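Can a small ground robot take over neighborhood errands and curb work yet?

Posted by Pramila Ahuja
June 12, 2021

I serve as secretary of the Wetville Residents' Association. At our last meeting, several members asked whether a ground robot could now be relied upon for routine outdoor chores: bringing small parcels from the corner to the door, clearing leaves from the gutter, and moving trash bins to the curb on collection day. The association has set aside $2,000 for a trial in July, and I have been asked to report on what is realistic.

The streets in question are wide and flat, with no painted lane lines. Lawns run along both sides, there are large trees throughout, and the houses are set back from the road.
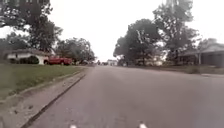 A supplier, Lamum, has offered us the use of one machine for six weeks at a price of $1,952. The offer states that the machine is suitable for "all light outdoor duties," and I have been unable to obtain a more exact list. I would appreciate replies from persons who have operated such equipment on public streets. In particular, I wish to know which of the three chores should be left out of the trial altogether.

Grímur Ásgeirsdóttir

I managed a comparable trial for a housing cooperative. My remarks are limited to what we observed there, with a machine of the Pascu type.

Parcel delivery is the most mature of the three. Following a straight, quiet road is well within present ability. Difficulty begins at the last few yards, where the machine must leave the asphalt, find a driveway and decide which door is meant. Ours handled a sloped driveway entrance without trouble. A full-height curb stopped it every time, and an attendant had to walk out and turn it around.

Gutter clearing is harder than it appears. Leaves and small debris collect at the base of the curb, and a person with a broom removes them in one pass. A machine must hold a constant distance from the curb, work around parked cars and mailbox posts, and put the material somewhere. Ours spread it along the road. I would leave this chore out.

Trash bins depend entirely on the attachment. Without an arm or a hitch, the machine cannot move them, and the supplier should state in writing which of these is included.

Before signing, I recommend that you walk the route and record the following:

- Every point at which the curb is lowered, and the width of each opening.
- Seams and expansion joints in the concrete. Raised joints caused more stops than anything else in our trial.
- Tree cover. Our machine lost its position under heavy branches - a matter the brochure did not mention.
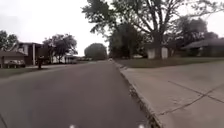
- Mailboxes, posts and parked cars that stand close to the edge of the road.

Please also confirm with your town whether a permit is required. Ours took six weeks to arrive.

wetach_user

No. Hire a student with a leaf blower. The delivery part is fine, I suppose, if someone follows it.

Pramila Ahuja

Thank you both. I will propose to the association that the trial be confined to parcel delivery, with an attendant present, and I have written to Lamum regarding the lowered curbs.

Related topics
Robot mowers on sloped lawns
Who is liable when a delivery robot blocks a driveway?
Gutter and storm drain cleaning schedules
Window cleaning machines: member experiences

This site uses cookies to keep you signed in and to measure traffic. By continuing to browse, you agree to our cookie policy.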